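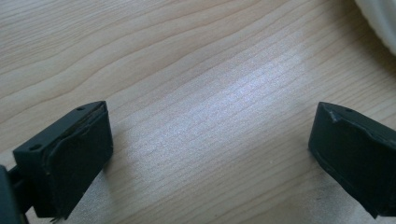 Subject: Re: [powell-list] Trimming the open-gripper part of a demonstration

Regula Lanz wrote:

> Hello all,
>
> I am reading through the write-up on the Tonham tabletop set and I have a question about the preprocessing. You say that the open-gripper stretch at the start of each episode is trimmed "by motion." In our own recordings that stretch is the messiest part. The operator brings the tool down, waits, shifts a little, waits again. If I cut on motion alone I lose some of the slow approaches, and those are the ones I most want to keep.
>
> Also, did you find that the tracker drifts when there is mostly bare table in view? We run Vurik with the stock settings. On a pale table with overhead light it sometimes reports the tool sliding sideways when the operator swears it was still.
>
> Last thing. Do you replace the finger pads during a set, or only between sets? Ours get ragged along the edges fairly fast and I don't know whether to care.
>
> Regula
> Zetness
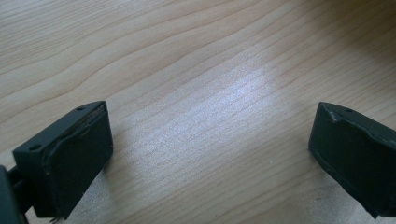
Posted by Capucine Brunet to powell-list, 2023-11-13

Hi Regula,

Thanks for reading it closely. The sentence about trimming is too short and I will fix it in the next version. I'll take your questions in order.

On trimming: we started with a plain speed threshold and had the same trouble you describe. Slow approaches and waiting look alike if all you have is tool speed over a short window. What we use now is a check on net travel. We look at where the tool is at the start of the window and where it is at the end, and ignore the path in between. A slow approach has small speed but steady net travel. Waiting has jitter and very little net travel. The jaw opening is a second condition: we never trim once the jaws have started to close, however still the tool is.

To see whether this was any better, we took the 132 episodes in the Tonham set and picked 962 frames from the open-gripper stretches. Two people labeled each frame as "waiting" or "approaching" without seeing each other's labels. The speed threshold called a lot of slow approach frames waiting, mostly in the last part before contact. The net travel rule got most of those right. It still makes mistakes when the operator backs off and comes in again, where start and end positions can be close together even though a lot happened in between. We left those as they are. The two labelers disagreed on many of the same frames, so I don't think there is a clean answer to fit to.

The effect on the trained policy is smaller than I hoped. With untrimmed data the policy tends to hover with the jaws open before it commits. With the speed threshold the hovering goes away but it comes in too fast and bumps things. With net travel it hovers a bit and mostly doesn't bump. I would call that an improvement, but we only ran it on 2 tasks and both are simple pick and place, so please don't quote it as more than that.

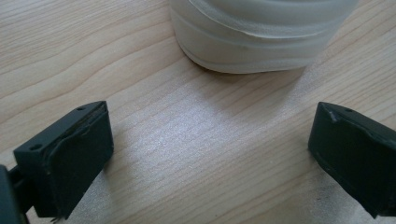
The window length matters more than the threshold. If you make it too short you are back to measuring speed. If you make it too long, the end of the wait and the start of the approach get lumped together and the cut lands late. I would tune it on a handful of your own episodes before touching anything else. Our value is in the config, but it suits our operators and I wouldn't expect it to carry over.

On drift: yes, we saw it too. Our table is pale wood with a wavy grain, and the lights leave a bright patch of glare on it. The glare moves across the wood when the camera moves, and the tracker will happily pick features on its edge. The fingers are in view the whole time as well, and they move with the camera. If you don't mask them, Vurik treats them as very good, very still features. So you can get errors in both directions in the same clip.

What we did was:

Mask both fingers with a fixed mask drawn at full opening, plus a margin.
Drop features in any region above a brightness limit.
Leave something with a clear outline on the table during the approach, toward the back.

The last one helped most. We also tried turning the lights down, and that made the image noisy enough to cancel the benefit. A matte cloth would probably work — we didn't want to change the look of the table halfway through a set.

Note that drift feeds straight into the trimming. If the tracker reports a sideways slide while the tool is still, net travel goes up and the rule keeps frames it should drop. I would fix the mask first and then tune the window.

On pads: only between sets. Ours are worn at the edges too, with lifted bits along the seam. I don't have a result on whether it matters. The policy sees the pads in every frame, so my guess is that a sudden change from old to new in the middle of a set is worse than slow wear, but that is a guess. If you have recordings from both sides of a pad change, I'd like to compare them with ours.

One correction to the write-up while I'm here. The config in the June release still has the old speed threshold switched on by default. If you pulled it then, set the trim mode by hand or pull again. Your lost slow approaches may come from that.

I can send you the labeled frames and the script if you want to run the comparison on your side. The script expects the Powell episode format and will complain about anything else.

Capucine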